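Drarnport Household Spending Diaries, version 2

Status: October 2022, second release. Maintained by Yasaman Ranjbar. Please read the limits before you quote anything.

What it holds

1,348 diary entries from 60 households in Drarnport. Each entry lists an item, a price, and the diarist's own reason for buying it. The first release had 467 entries and a typo in the price column that got copied into at least one news story.

Limits

Diaries are what people say they spent. Snacks, cigarettes and lottery tickets come in suspiciously low. Eulalia Ledesma recoded the "school and craft" group by hand, and I still disagree with her on whether a gift for a niece belongs there.

The "reason" column is the weakest part. "Needed it" appears far too often to mean much — I would leave it out of any model. The weights supplied by Metwally assume households drop out at random. I doubt that.

Files

entries.csv, one row per purchase
households.csv, size and income band
codes.txt, category list

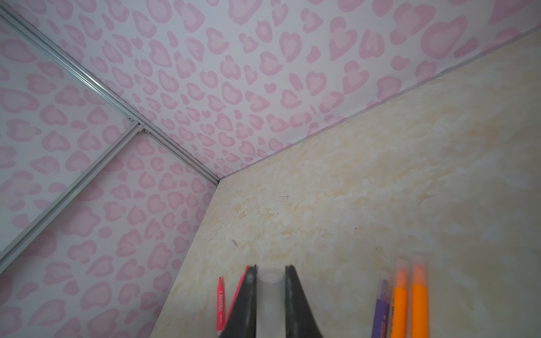

Fig. 1. Markers in red, purple and orange, category "school and craft."

Use

Free for teaching and research. Don't use it to estimate city totals. If you find an error, send the row number, and check codes.txt first.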